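Protetti Quilted Mattress and Comforter Set, Single
Residential Furnishings / Beds and Bedding / Student Rooms

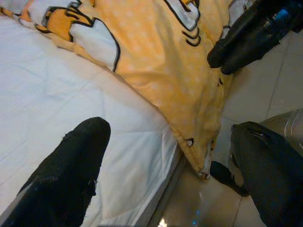 White quilted mattress with a polka-dot comforter in yellow.

Product summary

The Protetti set is supplied by Vorkomia to halls of residence, boarding houses and family accommodation. It consists of a single mattress with a quilted white cover and one comforter from the current printed range. The two items are delivered together and may be reordered separately.

The mattress cover is stitched in diagonal lines. It is plain white on all sides and carries no printed pattern, so that it may be paired with any comforter in the range. The yellow comforter has small white polka dots on a warm orange-yellow ground, with cartoon figures outlined in black. Customers who require a plain bedroom scheme should select Villalobos, which is offered in grey or navy without figures.

Specification

Product code: 286
Mattress size: single, 90 cm by 190 cm
Mattress depth: 18 cm
Comforter size: 150 cm by 210 cm
Mattress cover: quilted, white, fixed
Comforter covers: Yellow Dot, Villalobos Grey, Villalobos Navy
Comforter care: machine wash at 40 degrees, tumble dry on low
Mattress care: surface clean only
Guarantee: 2 years on the mattress; the comforter is not covered
Units held at the main warehouse: 2,470

Fitting and use

The mattress is suitable for slatted and solid bases. It should be unpacked in the room in which it will be used and left flat for six hours before the bed is made up. Gaps between slats should not exceed 7 cm.

The comforter is wider than the mattress and will hang over the side of the bed. On low bases the corners may reach the floor. Where this is not wanted, the shorter comforter (135 cm by 200 cm) may be ordered under the same product code by writing "short" in the notes field of the order form.

Turn the mattress from head to foot once a month during the first term of use and once a term thereafter. It has a single sleeping side and must not be turned over.

Cleaning between occupants

Strip the bed fully and vacuum the mattress along the stitching with a soft brush head. Marks on the white cover should be treated with a damp cloth and a mild soap solution. Bleach and solvent sprays must not be used on either item. The cover must be fully dry before the bed is made up again.

Comforters should be washed singly in machines with a drum capacity of 9 kg or more. Smaller drums leave the filling bunched at one end. The yellow fabric should be washed apart from white linen for the first two washes.

The Multix waterproof protector fits over this mattress and is recommended for all shared accommodation. It is sold separately.

Ordering and delivery

The minimum order is ten sets. Orders above 3,000 sets in one year are handled under a framework agreement, for which a separate price list applies. Deliveries to residences are made on weekdays between 8 am and 4 pm. A ground-floor receiving area must be available, and carrying to upper floors must be requested at the time of order.

Orders for the January intake should be placed by the first week of December. The Yellow Dot cover is printed in batches and may be subject to a longer delivery time than the plain colours.

Used mattresses can be collected on the same visit. They should be bagged and placed at ground level before the vehicle arrives. Collection is charged per item.

Returns

Unopened sets may be returned within 30 days. Mattresses removed from their wrapping cannot be accepted unless faulty. Fault reports should include the batch label, which is sewn into the foot end of the cover, and the room number where the item is in use.

Contacts

Sales and framework agreements: Hina Sandhu, Residential Accounts
Faults, returns and collections: Arlindo Meireles, Customer Support

Related products

Multix Waterproof Protector, Single
Villalobos Comforter, Grey or Navy
Protetti Pillow, Medium
Protetti Slatted Base, Single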